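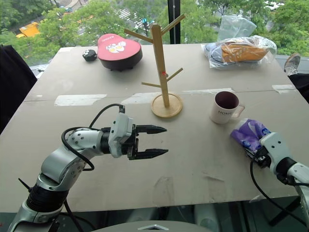
*6 min read*

# Two-arm table build: frequently asked questions

These are the questions we get most often about the Trovo build, a two-arm robot that runs in a shared workshop in Kurtuluş. Orhun Dağdelen did the mechanical side and Ailbhe Ó Ceallaigh wrote most of the software. The answers below come from our notes, last gone over in March. If yours isn't covered, leave it on the project board and one of us will get to it.

## General

### What is Trovo supposed to do?

Tabletop chores. It picks up things you would find in a kitchen or a desk drawer and puts them somewhere else: a mug onto a mug tree, a packet into a box, a box to the other side of the table. It doesn't cook, and it doesn't move around the room while it works.

### Did you build the arms yourselves?

No. We bought both arms second-hand and built everything around them: the mount, the power box, the cable runs, the stop circuit and the control software. We looked at printing our own arms first and got as far as one shoulder joint. It held its own weight and not much else.

### Can I build one at home?

Yes, if you have a table you can give up for months. Orhun ran a single arm in his spare room before we moved to the workshop. Two arms need more space than you'd expect, mostly behind the elbows. Leave a clear gap on both sides and don't push the mount against a wall.

### Is it a kit?

No, and we have no plan to sell one. The drawings and the parts list are on the project board. Some of the parts have gone out of stock, and people have posted replacements in the comments there.

## The table and the objects

### What table do you use?

Two pale panels side by side, with a seam running across the middle. We wanted a single panel but it wouldn't go up the stairs. Check the seam with a straightedge. If one panel sits higher than the other, a gripper that comes in low will catch on the lip. We shimmed ours with folded card and have had to redo it once.

The surface gets scuffed and smudged. Wipe it down, but don't bother refinishing it.

### What is the tape for?

The strips of whitish tape are placement guides. When we reset the table between runs, we set objects by the tape so that the starting layout is close to the last one. We use pale tape on purpose. Blue painter's tape was picked up as an object by an early version of our detector, and we spent an evening chasing that.

Replace a strip when a corner lifts. A loose corner will stick to a fingertip sooner or later.

### Why a mug tree?

It's a good test that costs very little. The branches are short and angled upward, so the handle has to come in at the right height and the right tilt, and then drop a little. A gripper that can only do straight-down moves will fail at it.

Our tree is light wood with a round base. It has a small red marker on the post, just below the middle branches. If you use a similar tree, think about the base early on. A light tree will tip if the mug goes on hard, and we put a thin rubber sheet under ours for the harder runs.

### Does the mug matter?

Yes, more than we thought. Ours is a white ceramic one with "HOME" on the side and a dark maroon inside. The dark interior helps the software tell the opening from the outer wall. With an all-white mug, the rim was hard to find in bright daylight.

Start with the handle pointing out to one side. Handle-toward-the-robot is a much harder start and we'd leave it until the rest works.

### What else do you put on the table?

Whatever people bring in. The current set includes a red heart-shaped box, some packets in shiny plastic, and a clear plastic bag with wrapped items inside. We look for a mix of stiff things and soft things.

Glossy packets are the awkward ones. The purple wrapper throws highlights that move as the arm moves, and a soft packet changes shape once the fingers close on it. Clear bags are worse. We don't yet have a dependable way to find the edge of one, and for now the bag is mostly there as something to steer around.

## Arms, grippers and cables

### What grippers are those?

Two-finger grippers, one per arm, with black fingers that taper to a point. Pointed tips are good for thin things such as a mug handle or the edge of a wrapper. They are poor at wide smooth things. If you only plan to move boxes, fit flat pads.

### How hard do they squeeze?

That's set in software, per object. We keep a low setting for packets, a middle one for cardboard and a higher one for ceramic. Begin at the low end every time. A dropped packet costs nothing, and a crushed one gets crumbs into the finger joint.

### Why are the cables on the outside?

So we can get at them. Each arm has a black cable run outside it with slack left in, and on the left arm it loops up and over and plugs into the top of the gripper housing. An earlier setup had the cables tied down tight along the arm. It looked tidier and it pulled a connector out at full reach.

Move each joint by hand through its whole range with the power off and watch the loop the entire time. If the cable goes tight anywhere, give it more. If it hangs low enough to drag over the table, clip it once near the elbow and try again.

### Do both arms work at the same time?

They can. Most of our runs have one arm holding something while the other stays open and waits. Moving both at once in the middle of the table needs collision checking that you trust, and we only turned that on after a long stretch of single-arm runs. The checker is called Orum and it's in the same repository.

## Software and results

### How do you teach it a task?

By hand. One of us drives the arms through the job, the run gets recorded, and the recordings are used for training. We kept 832 runs for the mug task out of 1,080 recorded. The rest were thrown out for cable snags, bad resets, or a person leaning into the workspace.

### How well does it work?

In our last long test the robot tried the mug task 681 times from a fixed start. It hung the mug without help on 249 of those. That's a poor rate and we list it here because people ask. Most misses came at the very end, with the handle touching the side of the branch and sliding off.

### Does the window cause trouble?

It does. The table stands next to a big window over the street, with trees outside. Light through leaves makes moving patches on the tabletop, and things going by down below used to set off our motion check. We mask out everything past the far edge of the table now. Curtains would also do the job - we just like the daylight.

### What computer do I need?

A desktop with a decent graphics card for training. Running the finished model takes much less. Use a wired connection to the arms. We tried wireless for one afternoon and the lag made it unusable.

## Safety and sharing the space

### Is it safe to stand next to?

With the speed limit on, we're comfortable standing beside the table. Nobody reaches over it while the arms are powered. There is a stop button on each side, and new people press both before their first run so they know how they feel.

Keep chairs back from the edge too. An elbow swinging out behind the mount can hit a chair back.

### How do I book time on it?

Through the Civaver calendar, under "arms". Slots are two hours. The first slot for a new person has to be with Ailbhe or Orhun present. Mornings before 10:00 are usually free.

### What should I do when I finish?

Park both arms, open the grippers, and switch off at the power box. Put the mug back on its shelf, and write down anything that sounded or moved wrong, even if it only happened once. The notebook is in the drawer under the power box.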